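Repapering shoji screens for the first time, which paper and which glue?

Posted by Su-chen Liao in Home Projects > Doors, Windows and Screens

Hi everyone! I have inherited four sliding shoji panels from my aunt, who had them between her sewing room and the hallway for most of my childhood. The wood is in lovely shape. The paper is another story. One panel has a fist-sized hole (cousin, soccer ball, long ago), two have gone the color of weak tea, and the last one was patched with what I think is typing paper.

I want to repaper all of them before my family comes in December, and I am so excited to do it, but I have read a dozen pages and they all disagree. Specifically:

Real washi or the plastic laminated kind? We have a cat. She is old and mostly sleeps.

Rice paste, the squeeze bottle glue, or double-sided tape? One site says tape is fine and another says it ruins the wood.

Do I have to take off every scrap of the old paper, or can I go over it?

And how do you get it tight? My aunt's were like drums. I did a little test on a picture frame with leftover paper and it came out baggy in the middle.

The panels are about the height of a normal door and the grid is the narrow kind with lots of small rectangles. I live somewhere humid in summer and very dry once the heat is on, if that matters. Thank you in advance, I will happily read long replies!

2 replies, sorted by most helpful

Pao-chu Liao

Same last name, no relation as far as I know, hello! You are going to have such a good time with this. I have done mine every other winter for years and it is still one of my favorite weekends.

Paper first. With an old sleepy cat I would go with washi that has some synthetic fiber blended in. It glows the way the plain kind does, it tears a lot less easily, and you can still shrink it with water. The laminated stuff is very tough and you can wipe it clean, but it does not shrink when you mist it, so whatever wrinkle you glue in is a wrinkle you own. It also looks a bit shiny from the side. If the cat were a kitten I'd tell you to get it anyway. I buy the Dunent blended roll, the wide one, and one roll covers two of my panels with a strip left over for patches. Measure yours before you order, though, because rolls come in different widths and it's a sad moment when you are one finger short on the last row.

Glue: shoji paste, the starch kind in the squeeze bottle. It is basically the old rice paste with the cooking done for you. It grabs slowly, so you have time to slide the paper around, and next time it washes off with plain water. You can cook your own from rice flour and I did that once for fun, but it went sour in the fridge by the third day and my kitchen smelled strange. Tape does hold. The trouble comes years later when you want it off and the gum stays in the grain. On nice inherited wood I wouldn't.

Old paper: yes, take all of it off. It's easier than it sounds. Lay the panel flat in the tub or on a tarp outside, paper side up, and run a wet sponge along every strip of wood where the paper is stuck. Wait five minutes. Wet it again. Then start at a corner and roll the paper toward you, and if the old glue was starch the whole sheet comes up in one long soggy piece (so satisfying!). Wipe the leftover paste off with a rag while it's soft. If you leave lumps they show as gray dots when the sun is behind them. The typing paper patch may have been put on with white school glue, and that one might need warm water and patience.

Now let the wood dry all the way. Overnight at least, flat, away from the heater. I rushed this once and the frame dried after the paper was on and pulled everything crooked.

Putting the new paper on: roll it out over the frame dry, line it up with the top edge, and hold it there with a few bits of masking tape. Flip the roll back, run a thin line of paste down every piece of wood, including the little crosspieces, then roll the paper down slowly with one hand smoothing behind. Have a second person for this if you can. Don't pull hard. That's what most people do the first time and it is probably why your picture frame test came out odd, because you get tension in one direction and a belly in the other. Snug is plenty.

Trim the edges while the paste is still damp, with a metal ruler and a brand new blade. I change the blade for each panel. A dull one drags and chews the paper and you will say words.

Then the drum part! Wait until the paste is completely dry, which for me is the next morning. Fill a spray bottle, set it to the finest mist, stand well back and mist the whole sheet lightly and evenly. It will look awful. It will sag and ripple and you'll think you wrecked it. Go have lunch. When you come back it will be flat and tight and if you flick it with a fingernail it makes that sound you remember. Don't soak it, and don't mist before the glue is dry or it lets go at the corners.

About your dry winters, I would do the job before you turn the heat up full. Paper put on in damp air gets tighter when the house dries out, and if it was already very tight it can split along a crosspiece. A lighter mist helps there.

Last tip, save your scraps. Small holes get a patch cut in the shape of a leaf or a flower, pasted on the back. My mother did cherry blossoms and by the time I was ten our door was practically an orchard.

Jargate

I agree with nearly all of that but I'll stick up for tape a little. I used the iron-on paper on a rental closet and it took me one evening for 2 doors, no mess at all. It comes off again if you warm it with the iron. Not as pretty, but really quick if you run out of time before December.

Also wax the bottom track when you put the doors back. A plain candle stub does it. Mine went from a two-handed shove to one finger. And mark the panels with pencil on the top edge before you take them out (left, right, front, back), they never go back in the wrong order as nicely as you'd think.

Su-chen Liao

Oh my goodness, thank you both! I have ordered the blended paper and a bottle of the paste, and I'm starting with the soccer ball panel so my mistakes land on the worst one. I already pencil-marked the top edges. Pao-chu, I am absolutely doing leaf patches. Will come back and tell you how the misting goes. 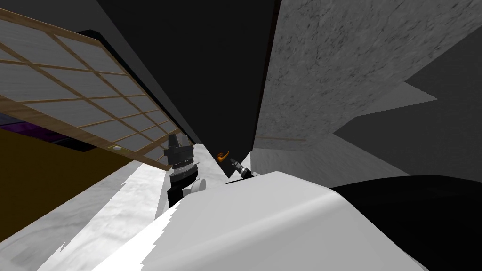 Shoji-style screen with pale paper panes, above a yellow wall (computer rendering)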